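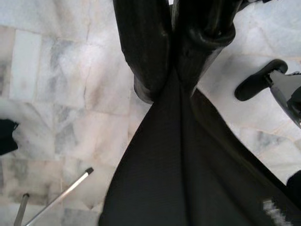 # Moving your cron jobs to systemd timers, one at a time

*Last tested 10/5/20 on Debian 10 and Ubuntu 20.04.*

I put off learning systemd timers for years. Cron worked, I knew the five little stars, and two files for one job looked like a lot of fuss. Then I moved a single job over on a wet afternoon and had the rest done by supper! The logs alone are worth it, and there are some lovely extras once you get going.

We'll take one real job and move it from start to finish. Mine makes thumbnails for Salov, a small photo archive that Rafia Jafri and I look after on a box called skultlow. It used to be this line in the crontab:

```
30 2 * * * /usr/local/bin/salov-thumbs >> /var/log/salov-thumbs.log 2>&1
```

You'll need a Linux machine that runs systemd, an account with sudo, and a script that already works when you run it by hand. Please check that last part first. I once spent an hour reading timer documentation when my script was simply missing its execute bit.

## Step 1: write the service

A timer doesn't run a command itself. It starts a service, so we write that first. Create `/etc/systemd/system/salov-thumbs.service`:

```
[Unit]
Description=Make thumbnails for the Salov archive

[Service]
Type=oneshot
User=salov
ExecStart=/usr/local/bin/salov-thumbs
```

`Type=oneshot` tells systemd that the job starts, does its work and finishes. `User=salov` saves you messing about with sudo inside the script. Use the full path in `ExecStart`, and leave off the `>>` redirection - `ExecStart` isn't a shell line, so the arrows would be handed to your script as arguments. The output goes to the journal anyway.

Now try it, with no timer in sight:

```
sudo systemctl daemon-reload
sudo systemctl start salov-thumbs.service
```

The second command sits there until the job is done. If it comes back without a word, it worked. This is my favourite bit of the whole business: you can run the job right now, under exactly the settings it will have at night. With cron I used to set the time to two minutes ahead and wait (and then miss it, and set it again).

## Step 2: read the log

```
journalctl -u salov-thumbs.service
```

Everything the script printed is there with a time beside it. Add `-f` to follow along while it runs, or `--since yesterday` to cut it down. My first proper run printed 1081 lines, one per picture, and I could finally see the file it had been choking on.

If you see nothing at all from a Python script, its output may still be sitting in a buffer. Add this to the `[Service]` section:

```
Environment=PYTHONUNBUFFERED=1
```

## Step 3: write the timer

Give it the same name with a different ending and systemd will pair the two up for you. Create `/etc/systemd/system/salov-thumbs.timer`:

```
[Unit]
Description=Run the Salov thumbnails every night

[Timer]
OnCalendar=*-*-* 02:30:00
RandomizedDelaySec=300
Persistent=true

[Install]
WantedBy=timers.target
```

`OnCalendar` reads year, month, day, then the time. `RandomizedDelaySec=300` lets the start slip by up to five minutes, which is kind to a shared disk if several machines wake up together. `Persistent=true` is the one I'd have switched for on its own: if the machine was off at half past two, the job runs once when it comes back up.

The clock is your local one, so watch out when it changes. A job in the small hours can land in an odd spot on those two nights. You can write `UTC` after the time if you care.

## Step 4: check the date before you trust it

Calendar lines are easy to get slightly wrong, and there's a brilliant checker built in:

```
systemd-analyze calendar --iterations=12 "Mon..Fri *-*-* 08:00:00"
```

It prints the next 12 times that line would fire. Older versions don't know `--iterations` and will show you just the next one, still very handy. Try a few odd ones while you're there:

- `hourly`
- `*:0/15` for every quarter of an hour
- `*-11-01 09:00:00` for the first of November only

Hrefna Hedegaard has the last of those on the Clornetti server to nudge her about the yearly certificate. She found out through the checker that she'd swapped the month and the day.

## Step 5: switch it on

```
sudo systemctl daemon-reload
sudo systemctl enable --now salov-thumbs.timer
systemctl list-timers
```

Enable the timer and leave the service alone. The service has no `[Install]` section, so there is nothing to enable, and systemd will grumble if you try.

`list-timers` shows when each one will next run and when it last did. Find yours, then go and take the old line out of the crontab. Do it now! I left mine in and had two copies running every night for a week. A timer won't start a second copy of a service that is still busy, but it has no idea what cron is up to.

## Step 6: keep a greedy job in its place 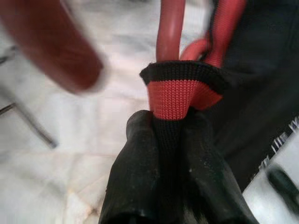
Resource limits go in the service file, and they hold for everything the script starts as well as the script itself. That makes them much stronger than putting `nice` in front of a command. You're after a firm grip on one part and plenty of room everywhere else - a bit like the knitted cuff in the photo, creased up tight between those two black fingers and still flaring open at the top. For the thumbnails I added three lines under `[Service]`:

```
CPUQuota=100%
MemoryMax=1G
Nice=10
```

A quota of 100% means one full core, so on a machine with several cores the others stay free. `MemoryMax` is a hard stop, and the job will be killed if it can't stay under it. Start generous and bring it down later. On Debian 10 you'll want to use the older name, `MemoryLimit`, unless you've turned on the newer control groups.

Run `daemon-reload` again after every edit. I still forget, and systemd does print a warning about it, which I still manage not to read.

## Step 7: hear about it when it fails

Cron sends mail if you've set mail up. With systemd you point at another service. Add this to the `[Unit]` section of the job:

```
OnFailure=notify@%N.service
```

Then make one template, `/etc/systemd/system/notify@.service`, that all your jobs can share:

```
[Unit]
Description=Report that %i has failed

[Service]
Type=oneshot
ExecStart=/usr/local/bin/notify-failed %i
```

The `%N` becomes the name of the job that failed, and it comes out at the other end as `%i`. My `notify-failed` script is four lines of shell that post to our chat room. Yours can do whatever you like, as long as it takes a name as its first argument.

Test it by changing `ExecStart` in the job to `/bin/false`, reloading and starting it. Enjoy the message, then change it back.

## Without root

All of this works for your own account too. Put the files in `~/.config/systemd/user/`, leave out the `User=` line, and add `--user` to each `systemctl` command. Your timers will normally stop when you log out, so if they should carry on:

```
sudo loginctl enable-linger yourname
```

I run my notes backup this way on my laptop, Gebretsadik, and with `Persistent=true` it catches up when I log in after a weekend away.

## If it won't go

Run this over both files first:

```
systemd-analyze verify /etc/systemd/system/salov-thumbs.*
```

It catches misspelt settings and missing programs. After that, look at `systemctl status salov-thumbs.service` for the exit code. Code 203 nearly always means the path is wrong, the script isn't executable, or its first line points to an interpreter you haven't got. For code 217, check the name after `User=`.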